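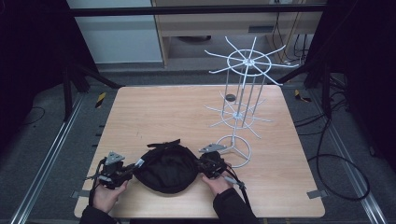 Soft headwear is awkward stock. A boxed item has a face, a base and a fixed depth, and shelving is planned around those three measurements. An unstructured cap has none of them. It takes the shape of whatever it was last pressed against, keeps a crease for longer than most retailers would like, and presents a different outline each time a customer puts it back.

The wire spinner is the trade's usual answer. It occupies a small circle of floor or counter, turns so that all the stock can be reached from one side, and holds each item by a single point or a short length of rod. Because the rods are thin, most of what the customer sees is fabric. The format has changed little in decades, and the differences between one model and the next are mostly in the spokes.

Spoke form decides what a rack can carry. A straight spoke accepts anything with a loop, a strap or an opening, and releases it just as easily. When the rack is turned briskly, light items travel outward along the rod and the outermost one drops. A spoke with an upturned or curled tip prevents this at the cost of a second movement: the item must be lifted over the curl before it comes free. For adjustable caps hung by the back strap, a curl of modest height is enough. Tall hooks snag the strap and encourage customers to pull, which loosens the weld at the inner ring.

Tukurel, which supplies white-coated counter and floor racks to independent shops, lists its spinners by ring diameter and by spoke length. The second figure is the more useful. A spoke that is too short forces the crown of the cap against the central post, flattening one side. One that is too long invites double hanging, and the item behind is then seldom seen. Korbridge takes the opposite approach and sells rings and spokes separately, so that a shop can fit long spokes at one level and short ones at another. The joints are less rigid than welded ones and need tightening at intervals.

Loading order matters on any light rack. A spinner with a three-legged base is stable when evenly loaded and noticeably less so when all the stock is on one side. The practical method is to hang one item, turn the rack half a revolution, hang the next, and continue in opposite pairs. The lower ring should be filled first. Stock is removed in the reverse order, upper ring before lower, at closing or when the display is changed.

Preparation of the item takes longer than the hanging. A soft cap out of a carton is usually folded into itself, with the front panel pushed down into the crown. It should be opened with both hands, one at each side of the rim, and drawn apart until the rim lies flat. The crown is then pushed out from the inside. Pulling at the top button or at a single panel seam stretches the fabric unevenly. The strap is fastened last, at the same setting on every item in the row, so that all of them hang at one height. Swing tags go inside the crown or to the rear, according to house practice, but should not be divided between the two.

Dark fabrics bring a further difficulty. Matte black shows lint and pale dust more readily than any other colour, and handling flattens the nap in patches. A lint roller kept at the work surface is sufficient. Steam will restore a crushed crown, though the cap must cool on a form before it is hung, otherwise the new shape is lost within the hour.

A shop in Yeon that carries 4000 soft accessories, most of them held in reserve, keeps 169 caps on display across its spinners. The displays are reset every Friday before opening, and a full reset occupies 44 minutes with 2 people working, one preparing and one hanging. The manager regards the division of work as the main saving. When each person did both jobs, straps were set differently on either side of the same rack.

Coating wear is the usual reason for replacement. Jarell, which refurbishes shop fittings, finds that white finishes fail first at the spoke tips, where metal straps and buckles rub, and next at the underside of the feet. Bare steel at a tip will mark pale fabric. A clear sleeve over the last part of the spoke delays the problem, provided it is fitted before the coating has chipped.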